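Ninent Home Recording Kit

The Ninent Home Recording Kit is a complete set for recording manipulation examples in kitchens, dining rooms and other lived-in places. It is built by Kellitz at our workshop in Dulbridge and is sold to research groups and companies that train their own control policies.

The kit has a two-finger gripper with a small camera at the wrist, a recording unit and the Vilela software for sorting and exporting episodes. Each episode stores the camera view together with the finger opening and the wrist position, all on one clock. Storage in the standard unit is enough for 2,000 episodes of a short tabletop task.

The wrist camera looks past the fingers at the work surface, so patterned stone, coasters and small household items are recorded close up, with the fingertips in view.
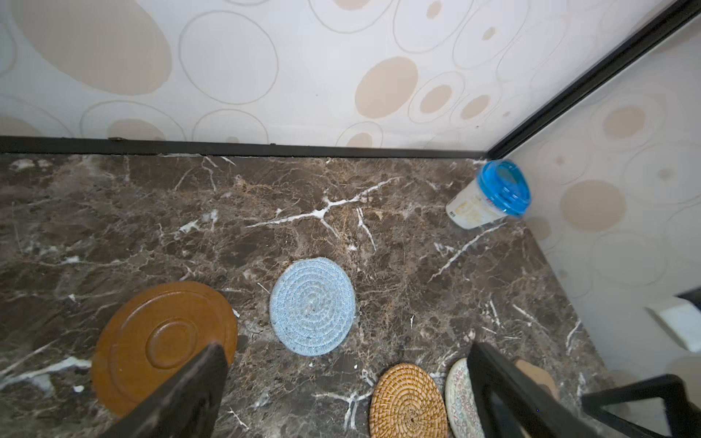

Can the kit be used with an arm we already own?
Most arms with a standard tool flange will take it. Send us the model name before you order and we will confirm the adapter plate and the cable length.

Tasks are set up as short written instructions, such as "put the mug on the rattan coaster". The operator reads the instruction, records the attempt and marks it as kept or rejected. Rejected attempts are not deleted – many teams want them later for training a success detector. We suggest changing the layout of the objects every 8 episodes, and moving to a different surface at least once per task.

Mugs are a good first object. A grasp with one finger inside the rim and a grasp across the body lead to different placements, and the software lets you tag them separately.

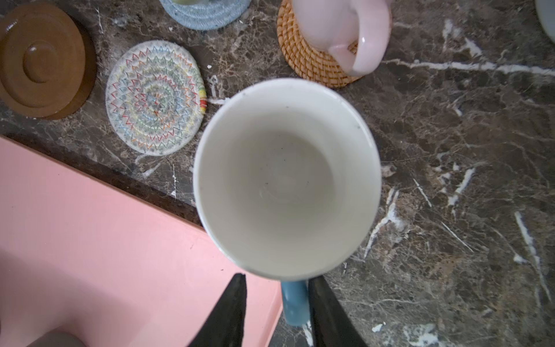
Tags can be added during recording or afterwards, and they are carried through to the export. A batch of 35 episodes can be reviewed on one screen.

In the box: gripper, wrist camera, recording unit, mains lead, two spare fingertip pads, printed set-up guide. The arm and adapter plate are ordered separately.

Training is given by Leonor Esteves, on site or at Dulbridge. For prices and loan units, contact Nisha Thakur in sales.

Page last updated 16/09/2019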